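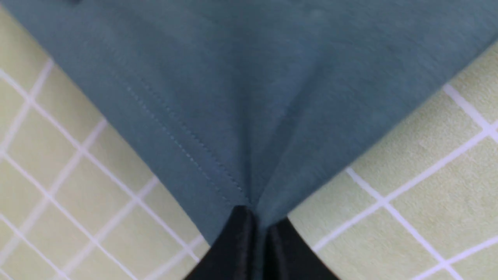

Teal cloth, pinched near a seam, seen from the wrist camera.

4/22/20

I have two sets of fingers for the arm now, and I spent most of this week swapping between them. The first set is the hard plastic pair that came with the Griteo gripper. The second is a softer black pair that Efa Howells printed for me on her machine back in November and that sat in a drawer until I had a reason to try them.

The job is simple to say. Cloth lies on a flat surface, the arm comes down, closes on a bit of it and lifts. I don't care yet what happens after that. Folding can wait.

I ran 600 grasps, half with each set, same shirt, same closing force, same height. I wrote down a miss whenever the cloth slid out before the arm got to the top of its move. The stock fingers missed 21 times. The printed ones missed more than that in the first hour, and I nearly stopped there, but the problem was my own offset. They are a few millimeters shorter and I was closing above the cloth. I fixed the number and started their half over.

After the fix they did better than the stock pair. I lost the last page of my tally when I restarted the laptop, so I'm not going to give a figure. I'll redo it.

Where you grab matters more than I thought. A plain stretch of jersey bunches up between the fingers and holds. Close to a stitched seam the cloth is stiffer, and the folds all run down into the pinch. Those grasps held well with both sets. Right on the thick part of a hem, the stock fingers sometimes skidded off sideways.

The wrist camera has been the other half of the work. Teodora Trajkovski lent me her Benitz, which has a wider view than mine, and I like it. I can see the fingertips and a good amount of cloth at the same time. What I can't see is how much fabric is between the fingers once they close. A thin pinch and a fat one look nearly the same from up there. Malou Nørgaard says to read the finger gap from the motor and forget the picture, and she is probably right.

Still to do:
Redo the count for the printed fingers.
Try a towel.
Shorten the camera cable, it snags at joint four.
Give Teodora her camera back, or buy one.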